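Lalthorpe Home Notes
Home Kitchen Workshop Garden Laundry Readers' letters

Small bottles, tight caps and where to put them all

If your house is anything like mine, there is a shelf somewhere (ours is over the boiler) where all the little bottles end up. Food colouring, sewing machine oil, the vanilla, the wood stain that was only ever meant for one picture frame, ink, peppermint essence, something for the cat's ears. They are too small for the cupboard, they fall over if you so much as breathe near them, and the one you want is always at the back with its cap glued on by its own contents. I had a good sort through ours in August and promised several of you that I would write down what I did, so put the kettle on, because I do tend to wander!

First of all, give yourself a clear, pale surface to work on. I used to do this sort of job straight on the kitchen table, and the table has the rings to prove it. Now I lay a big white board over the top, and what a difference it makes. You can see every drip the moment it lands, tiny print is easier to read with all that light bouncing about, and a dark little bottle shows up beautifully. An old shelf will do very nicely, or the back of a wipe-clean noticeboard, so long as it lies flat and doesn't rock.

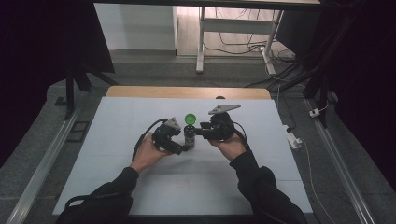 Page last changed: August, 10.43 am
Read 2411 times

Now, stuck caps. Stand the bottle in the middle of your board, well away from the edge, and try it with a rubber glove on before anything else. You would be surprised how often that does the trick, and I speak as someone who once went at a bottle of almond essence with the garden pliers and wore most of it. If it won't shift, turn a mug of warm (never boiling) water upside down in your mind and do the opposite, by which I mean dip the cap end in and hold it there for a minute or so, keeping the label out of the wet. Dry it well and try again. Please don't do this with anything flammable, such as lighter fluid or thinners. Those go to the tip with their caps on.

Once the cap is off, wipe the thread of the bottle and the inside of the cap with a damp cloth. For sticky things like essences and syrups I use hot water on the corner of the cloth, and for oil a drop of washing-up liquid. The thinnest smear of petroleum jelly round the thread will stop it happening again, but only on workshop bottles, please, and not on anything you mean to eat.

Colour is a great help when you come to put things back. My friend Odette Tanguy keeps everything for the kitchen under green caps and everything for the workshop under red, and where the maker hasn't obliged she dabs the top with nail varnish. When the bottles are standing in a drawer the top is all you see, so that is the place for your mark. I have copied her shamelessly.

As for labels, write them in pencil on masking tape and put the month you opened the bottle as well as what is in it. Ink runs and pencil doesn't. If the old label is still readable, leave it alone and put your tape on the other side.

And then a home for them. A shallow drawer is far better than a shelf, lined with a bit of that rubbery matting so they don't all go skating to the back. Nadège Renaud wrote in to say she uses an old cutlery tray with the bottles packed in upright and a folded tea towel filling the gaps, and it lifts out in one go when she is baking. Anything harmful wants to be up high behind a proper catch, of course, drawer or no drawer.

More in Kitchen: Getting the smell out of lunch boxes | Jam jar lids, again | Lining a drawer without swearing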